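Opinion: The Line Missing From Every Robot Budget

Sep 1, 2024

Each February, departments submit their equipment requests for the following year, and each February the requests for robotics look alike. There is a price for the arms, a price for the grippers, and a price for shipping. The Fultach laboratory followed this pattern when it asked for a two-arm station, and so did the training center at Hollton. Both requests were approved as written. In my view, both should have been returned.

The purchase price is the part of the cost that is easiest to know. Operator hours, floor space, spare fingers and cables, and the objects to be handled are harder to estimate, and for that reason they are often left for later. At Hollton, the station was delivered on schedule and then stood idle for 198 days while the center looked for money to pay the people who would run it.

I would propose a simple rule. No request for a manipulation station should go forward without a plan for its first 1000 hours of operation, stating who will supervise, what tasks will be attempted, and who will put the table back in order between attempts. A modest task counts as a task. The Mirkeo program began with 200 hours of tabletop work using ordinary toys, and its later requests were better for it – the staff knew which parts wore out and how much time resetting consumed.

Institutions tend to be impressed by large demonstrations. They should be asked to pay first for small work, repeated many times and properly staffed.

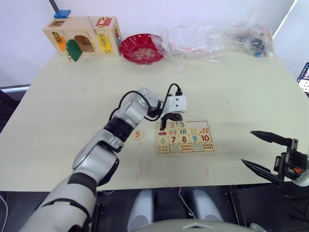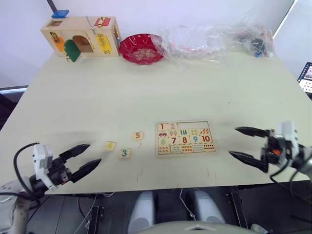 Number tiles and their board, with a gripper on either side.
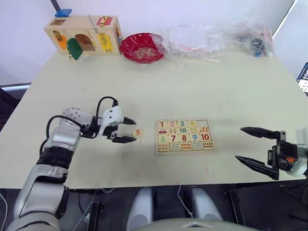

Response from Zamudio: The argument is sound as far as it goes, but a plan for 1000 hours is too much to ask of a small department making its first purchase. We would have been unable to write one. A plan for 600 hours, reviewed halfway through, would give the budget office what it needs. I would also ask that repair be listed on a line of its own – ours was folded into supplies, and it was the first thing to be cut.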